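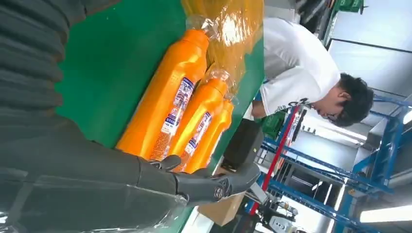 Reaching for the lower ends of the bottles, caps and necks still in clear wrap.

Clearing a 161 finger stall on the Gekov hand

Posted by Marlene Queiroz, 10/01/2022

A 161 means one finger motor drew full current and the joint didn't move. The hand holds its last position and the arm stops wherever it was. These steps are for hands on the Pletis controller. The older Fairclough controller reports the same fault as a general hand error and you have to read the joint log to find out which finger it was.

What you need: the hex key for the finger covers, a soft brush, blunt scissors, and a laptop with the joint log open.

Step 1. Press the stop and leave it in. Do not press reset first. With the arm sleeve on you can't see the upper joints well, and a stalled finger can snap closed when current comes back.

Step 2. Save the joint log before you power down. The controller only keeps the last 80 seconds and the restart wipes it. Kaiwen Jia lost two logs this way in February and we had to wait for the fault to come back.

Step 3. Support the bottle with one hand under it, then turn hand power off at the switch. The fingers relax after a moment. Slide the bottle out along its length. Don't pull it across the fingers, it loads the side pins.
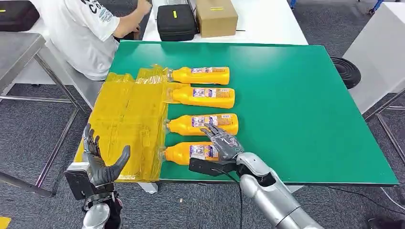 Step 4. Look for plastic film. Most of our 161 faults came from film and very few from a bad motor. Film gets into the gap behind the fingertip or between two fingers, and the joint stalls against it. Check what is on the table as well as what is in the hand. With four bottles laid out in a row and the caps on or near a loose yellow sheet, any grasp toward the neck end can pick up a fold. A right hand coming down over the label, as at the third bottle, starts farther from it. The sheet also hangs over the front edge, so check the left hand too if it has been working low on that side.

Step 5. Cut the film away. Don't pull on it. If a strip has gone under a finger cover, take the cover off and brush out the pieces.

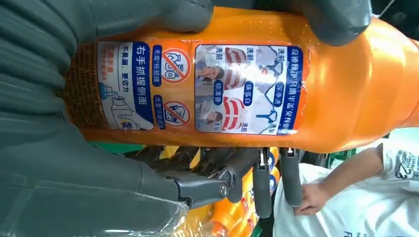 Step 6. With hand power still off, move each finger through its full range. It should feel even all the way. A gritty spot means there is more film in there, or the pin is bent.

Step 7. Release the stop, turn hand power on and run the open and close cycle with nothing in the grip. Watch the current on the finger that faulted. Ours should peak under 1690 on the raw scale. If it goes over twice, swap the finger and tag the old one for Plelard.

Step 8. Go back to bottles at low speed. We do 17 picks without a fault before putting the speed up again.

If you get a 161 with a clean hand and nothing in it, stop there and check the cable at the wrist.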